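Ticket 371: Wrap box task, gripper loses the long box
Product: Prulum task pack, kitchen set
Site: Skirnby
Priority: normal
Status: open, waiting for reply

Problem as reported:
We try to teach the kitchen chores from the Prulum pack. Cups and sponges are going well. The task "pick up the box of food wrap and put it in the drawer" fails in more than 60 per cent of the tries. The policy closes the fingers too early, or it takes the box near one end and then the box turns down and slips.

What I checked first:
- Finger pads changed for new ones from Brurnitz. No difference.
- Closing force raised by 2 steps. The carton gets a dent and still it turns.
- Lamp moved away from the table. A little better in the morning, the same after lunch.
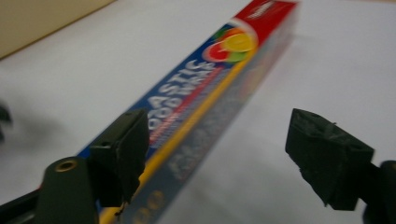 My opinion is that the force is not guilty. When a person takes such a box, he feels at once that the weight is on the wrong side and he moves his hand to the middle. Our model has no feeling of this. It sees printed cardboard and chooses a place, and it is often a bad place.

Added on Thursday:
I recorded new demonstrations by hand, all with the grip in the middle of the box, and slower than before. After training, the lifting is clearly better. The drawer is still a problem, the box comes in at an angle and stops on the front edge.

My colleagues ask if the machine can tidy a kitchen already. I answer that it can tidy the cups.

Questions to Manurung support:
Is it possible to limit the closing speed only for long objects? And should the drawer be trained as a separate task? Please reply in this ticket, I don't read the forum every day.

Related tickets
Sponge sticks to finger pad after release
Drawer handle not found in evening light
Prulum pack: where to set closing force
Brurnitz pads, how often to change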